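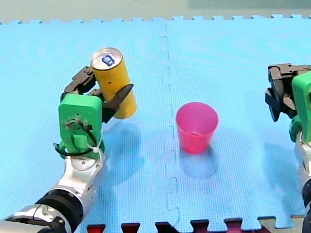
How should interlocking foam tiles be laid so that the seams stay closed?

Start from one straight run in the center of the floor, press every joint down by hand along its full length, and leave a gap between the mat and the walls so the foam can expand.

Duvside Play Room: Floor and Loose Items
Gallery page, revised June 2024

This page covers the foam floor in the play room at Duvside and the small items used on it for stacking, sorting and pouring games. The floor is built from Droller square tiles in several colors. The notes are meant for anyone laying, lifting or cleaning the mat, and for anyone setting out items on it. Part codes follow the Duvside stock sheet.

Light blue field, center seam
A vertical puzzle-piece seam between two light blue tiles, with a row of tabs along the far edge of the mat. A pink-magenta cup stands just right of the seam, with a yellow can to the left.

Laying notes
Tiles go down with the textured face up. The first seam sets the line for all the others, so check it against a string before adding the second row. Work outward from there. Press the tabs straight down with the heel of the hand; pushing a tile in sideways bends the teeth and leaves a raised ridge that shows up later as a rocking cup.

Tiles from different batches may vary slightly in size. A difference too small to notice on one tile adds up over a long row, and the last joint will either refuse to close or pull open. Sort by batch before starting. If two batches have to be mixed, put the change where two colors meet.

Outer edge
The far edge is left with its tabs open. Edge strips are available from Droller (stock code 1837) and can be fitted at any time without lifting the field. Open tabs are fine along a side where no one walks. At the door, use strips – an open tab there will catch a shoe and lift the corner tile.

The door needs a clear width of 745 mm with the mat in place. Check this with the door fully open and the strips fitted. Where the bottom of the door drags on the foam, move the edge of the mat back by a whole tile. Trimming is a last resort, as a trimmed tile can't be used anywhere else.

Second color
Dark red and maroon tiles adjoin the light blue and use the same tooth pattern. Gray is kept for fill-in pieces. Color has no bearing on thickness or firmness, but it does affect how easily small objects are found. Light blue is the working area for this reason, and yellow, pink and red items all show clearly against it. Blue items do not, and are kept for the maroon side.

Cups
Rosser tapered cups, plastic, one size. The rim is wider than the base, so the cups nest for storage and come apart without force unless they were put away wet. The base is narrow enough that a cup set directly on a seam may lean. Set cups at least a hand's width from any joint when the game depends on them standing still.

Discard a cup when the rim is split or the base has gone out of flat. To test for flat, stand the cup on a hard table and tap the rim. Foam hides a bad base and should not be used for this test.

Cans
Full, sealed cans serve as heavy stacking pieces. Only cans with a sound top rim are used, and never opened ones. A can left standing in one place will print a ring into the foam. The ring normally fades overnight; a can left for several weeks can leave a mark that stays. In February a set of cans was stored on the mat for most of the month, and two tiles had to be turned end for end to move the marks out of the working area.

Sound cans are returned to the shelf with the label facing out. Check the date on each one when it is shelved.

Cleaning
Sweep first, then wipe with a damp cloth and Verna floor soap, diluted 1 part to 100 parts water. Stronger mixes leave the surface slippery. Wipe along the seams, then across them. Do not flood the mat. Water that gets through a joint stays under the foam and can't be seen from above.

Lift the whole mat twice a year. Tiles come up most easily from an outside corner: raise the corner, hold the next tile down flat, and peel the joint open from one end. Number the backs in pencil before stacking. Let the floor dry fully, and the undersides of the tiles as well, before putting anything back.

Replacement
A tile is replaced when a tab is torn through, when a cut goes deeper than half the thickness, or when a joint opens again after being pressed twice. Worn tiles that still lock can be moved to the outer rows. Spare tiles are stored flat in cupboard 416, no more than a dozen to a stack, with nothing heavy on top. Tiles stored on edge take a curve, and it takes several days under flat weight to get it out.

Enter each replacement on the stock sheet with its color, row and date. Offcuts with at least one full side of teeth go in the tray on the lower shelf.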